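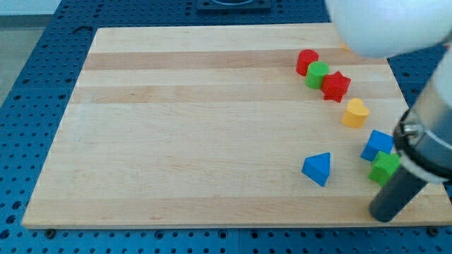
One reader of the first version of this guide wrote in to ask why we bother moving the pieces between takes at all, when the arm already knows how to pick up a heart. Fair question! I used to skip it too, and I ended up with a policy that was brilliant at one spot on the board and hopeless everywhere else. So this section is all about layouts, and I've made it longer this time.

4. Recording your pick-and-place examples

Before you start, you should have the arm homed (section 2) and the Tenadel recorder talking to the gripper (section 3). If the recorder still shows a yellow status line, go back and fix that first. I've recorded a whole morning with a yellow line and got joint angles with no gripper data, so please learn from me.

4.1 Set the board

1. Put the wooden board down on the perforated plate and push it up to your stops. I check mine for wobble by pressing on each corner.

2. Set out your blocks. Mixed shapes are what you want here: cylinders, a star, a heart, a cube, a prism. Repeat a color or two across different shapes (a red cylinder and a red star, say), so the model can't get by on color alone.

3. Leave a good stretch of board clear on one side. That's your drop area, and it makes the "place" half of each example much easier to label later.

4. Let a couple of blocks touch. It feels messy, but a set where every piece stands alone will fall apart the first time two of them are side by side.

Note: Keep one block off by itself as well. I like the triangular prism for this. It has a roof shape that the fingers can slide off, and you'll want some clean approaches to it before you try it in a crowd.

4.2 Record a take

5. Jog the arm to your start pose and press Arm on the recorder.

6. Type the task in plain words, such as "move the yellow heart to the left side." Use the same wording every time. I once had three names for the star in one set and spent an evening with find-and-replace.

7. Guide the arm through the move at an easy pace. A small hesitation is fine, and so is a corrected approach. Keep those!

8. Open the gripper, back off straight up, and press Stop. Takes run 20 to 25 seconds for me once I'm warmed up.

9. Shift the blocks and go again. I do 8 takes per layout, nudging things a little each time, then clear the board and lay out a new one.

CAUTION: Keep your hands off the board whenever the recorder is armed. Press Stop, wait for the brakes to click, then reach in.

CAUTION: Don't let a fingertip drag on the wood. If you feel it scrape, stop and raise the floor limit in the Skekumex panel before the next take.

4.3 Check what you've got

Play back the first take of every layout before you record the rest. My first good set was 2000 takes, and I'd have reached it a lot sooner if I'd done this from day one. Mark failed grasps as "miss" and leave them in the folder; the export tool in section 5 sorts them out for you.

Contact: Tenadel Guides | © 2021 Tenadel | Back to top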